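Ovberg bench table, reviewed after a season of robot work
By Felicidad Umali

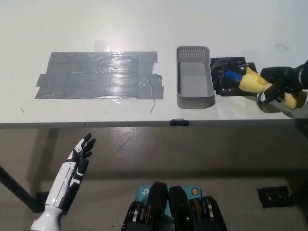
The Ovberg in use, with the gray basket and a yellow sponge-like tool on the job.

I bought the Ovberg in September for the shared workshop where Lerato Du Plessis and I are building up a two-armed robot for small cleaning and sorting jobs. We needed a white top, a straight front edge and open space underneath. I had looked at a Fidier desk first, but its drawer unit would have been in the way of the base.

The top is the best part. Dark parts and colored sponges stand out well against it, and our color thresholds have needed little adjusting since we moved over from the old Mabuza bench. It does pick up glare from the ceiling lights, though less than duct tape does. A patch of silver tape on the left side throws back a lot more light than the table.

Tape holds well on the surface. Clear tape is hard to get off cleanly – warm it first or you will be there a while. Hairs and bits of fiber show up right away, so expect to wipe it down often.

The slanted metal leg is my main complaint. It takes up floor space exactly where I want to run cables, and Lerato has kicked it more than once. The front lip is thick enough for a small clip, and ours has stayed put.

Assembly took 18 screws and one wrench. The instructions skip the step where you level the feet, so do that before you tighten anything.

I would buy it again for a fixed station. If you move your setup every week, look at something with casters.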